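Main robotisée Clidley H5 : essai après un hiver de panne

Avis publié le 24/11/2021 dans Essais de matériel
Par Emrys Hughes

Nous avons acheté deux mains Clidley H5, une droite et une gauche, pour équiper un poste à deux bras. Le fournisseur est Wollero, qui assure aussi la première ligne du service après-vente. Je m'en sers depuis février, avec une interruption de 35 jours pour la raison que je détaille plus bas. Cet avis porte surtout sur la main droite, celle qui est tombée en défaut.

Pour situer l'usage : manipulation d'objets courants sur table, prise, déplacement, dépose. Pas de pièces lourdes, pas d'huile, pas de copeaux. C'est l'emploi prévu par la notice.

Mise en service

Le montage mécanique ne pose pas de difficulté. La bride s'aligne bien, les vis sont fournies, la clé aussi. Comptez une matinée pour les deux mains si les bras sont déjà en place et calibrés. Le logiciel de réglage est sobre, traduit en français à moitié. Les messages d'erreur restent en anglais et renvoient à des numéros qu'il faut chercher dans un tableau en fin de manuel. Le tableau de la version papier n'est pas à jour, prenez celui du site.

L'étalonnage des doigts se fait main ouverte, puis main fermée, puis pouce seul. Il faut le refaire après chaque coupure générale. C'est pénible mais rapide. Sur la main gauche je n'ai jamais eu à le recommencer deux fois. Sur la droite, si, et j'aurais dû m'y arrêter plus tôt.

En fonctionnement

La prise est bonne sur les volumes simples : cubes de mousse, boîtes en carton, rouleaux d'adhésif posés debout. À plat, un rouleau d'adhésif demande une approche par le dessus et le pouce glisse souvent. Les objets minces et rigides sont le point faible de cette main, la pulpe des doigts est trop ronde.

La vitesse est suffisante. Le bruit est modéré, un sifflement à la fermeture, rien d'autre. L'échauffement du boîtier de paume reste dans les limites du manuel, du moins sur des séances courtes. Je n'ai pas fait de cycles continus de plusieurs heures et je ne peux donc rien dire là-dessus.

La panne

Le défaut est apparu au bout de 219 cycles de prise sur la main droite, d'après le journal du contrôleur. La main s'est refermée sur un carton sans attendre la consigne, puis elle est restée serrée. L'arrêt d'urgence a coupé le bras. Il n'a pas desserré les doigts.

Ce point est décrit dans la notice, page 93, en petits caractères : en cas de perte de signal, la main conserve sa dernière position et son dernier effort. Le choix se défend quand on transporte quelque chose au-dessus du sol. Il se défend beaucoup moins quand un opérateur a la main à proximité. Dans notre cas il n'y avait que du carton, il a été écrasé sur un coin. J'ai mis 10 minutes à libérer la pièce, parce que le déverrouillage manuel se trouve sous le poignet et que le bras s'était immobilisé dans une position où on n'y accède pas.

J'ai reproduit le défaut trois fois dans la journée, toujours avec le bras tendu et le poignet tourné vers l'intérieur. Bras replié, rien. Cela orientait vers le câble.

Ce qu'a donné le diagnostic

Wollero a d'abord proposé une mise à jour du micrologiciel. Je l'ai faite, elle n'a rien changé. On m'a ensuite demandé d'échanger les deux contrôleurs, gauche contre droite. Le défaut est resté à droite. La troisième proposition a été le retour de la main complète, câble compris.

L'atelier a trouvé un conducteur presque rompu à la sortie du poignet, dans la gaine. Le rapport parle de fatigue par flexion. Le câble d'origine sort droit, sans décharge de traction, et le premier coude se fait là où le poignet tourne. Il n'y a pas besoin d'un grand nombre de mouvements pour abîmer un fil dans ces conditions. Le même rapport signale que le contrôleur interprète le signal intermittent comme une consigne de fermeture pendant un court instant, avant de passer en défaut. C'est ce second point qui me gêne le plus. Un câble qui casse, cela arrive. Une main qui se ferme parce que son câble casse, je ne l'accepte pas sur un matériel vendu pour travailler près des gens.

La réparation a été prise en garantie, port compris à l'aller et au retour. Le nouveau câble est plus souple, avec un manchon au poignet. La version du micrologiciel livrée avec la main réparée ouvre les doigts de quelques degrés en cas de signal incohérent, au lieu de les fermer. J'ai vérifié en débranchant le connecteur en cours de prise, main vide puis avec un cube de mousse. Le comportement est conforme.

Je n'ai pas pu obtenir de réponse claire sur les mains déjà vendues. Si la vôtre a le câble rigide, demandez l'échange avant la panne. Wollero le fait si on insiste et si on donne la référence du rapport d'atelier.

Comparaison rapide

J'avais utilisé auparavant une pince Wei à deux mors. Elle fait moins de choses et ne tourne pas les objets, mais son comportement en coupure est réglable par un simple commutateur : ouvert, maintenu ou libre. C'est ce que j'attends de toute main de ce prix. La Wustthorpe à quatre doigts, que j'ai eue en prêt, a un câble interne qui passe par l'axe du poignet. Sa prise est moins fine et son logiciel est lent. Sur le plan de la sécurité, elle me paraît mieux pensée.

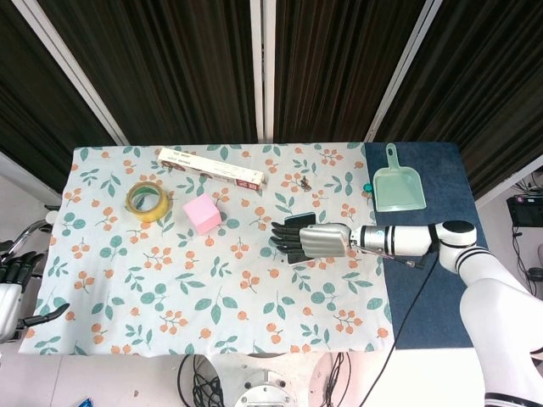 Sécurité et câblage

Depuis le retour d'atelier, la reprise se fait avec des objets légers : cube de mousse rose, rouleau d'adhésif jaune, boîte longue en carton blanc, pelle à poussière en plastique. La main droite travaille doigts tendus à l'approche, pouce relevé. Le câble noir descend du poignet et passe sur le tapis bleu marine jusqu'au bord avant de la table. Ce cheminement est le point à surveiller sur une installation à deux bras, car la longueur libre change à chaque extension et la notice ne donne pas de rayon de courbure minimal.

Mes consignes pour le poste sont les suivantes.

Avant chaque séance, faire tourner le poignet d'une butée à l'autre, bras tendu, main vide, en regardant le voyant de signal. S'il clignote une seule fois, on arrête.

Ne jamais mettre les doigts entre le pouce et la paume tant que l'alimentation du contrôleur n'est pas coupée. L'arrêt d'urgence du bras ne suffit pas.

Repérer l'accès au déverrouillage manuel avant de lancer une nouvelle trajectoire. Si la position finale le rend inaccessible, modifier la trajectoire.

Laisser du mou au poignet et ne pas serrer de collier à cet endroit. J'en avais mis un au départ, l'atelier l'a noté, il n'a pas été retenu comme cause mais il n'aidait pas.

Points positifs

Prise fiable sur les volumes simples
Montage propre, visserie complète
Garantie appliquée sans discussion une fois le diagnostic posé
Pièces détachées disponibles au détail

Points négatifs

Câble d'origine mal protégé à la sortie du poignet
Fermeture intempestive sur signal intermittent avec l'ancien micrologiciel
Arrêt d'urgence sans effet sur l'effort des doigts
Déverrouillage manuel difficile d'accès
Manuel papier périmé

Note : 3 sur 5

Je garde les deux mains. La gauche a reçu le nouveau câble par précaution, à mes frais pour la main-d'œuvre. Avec l'ancien câble et l'ancien micrologiciel, j'aurais mis 1. Si vous achetez d'occasion, demandez une photo du poignet et le numéro de version du micrologiciel, et refusez la vente si le vendeur ne peut pas fournir les deux.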